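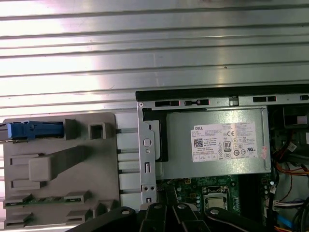

# Ornov — wrist-camera episodes for desktop PC disassembly

Ornov holds 737 teleoperated episodes of a two-finger gripper working on open desktop computers. It supports the Gesden experiments on contact-aware policy learning. Each episode covers one subtask: release a latch, pull a drive caddy, or reseat it.
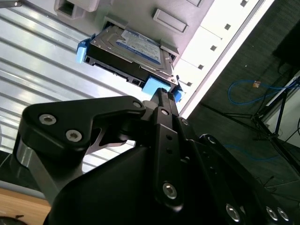 ## Splits

| Split | Episodes |
|---|---|
| train | 668 |
| val | 12 |
| test | 57 |

The test split uses chassis models absent from train.

## Known issues

- Specular glare on bare metal degrades depth estimates — mask before use.
- The gripper hides the contact point in many caddy pulls.
- Six train episodes lack force data. They are flagged `no_ft`.

## Maintainers

Gerd Sauerland (collection), Aksel Hafþórsson (annotation). Report label errors to Aksel with the episode ID.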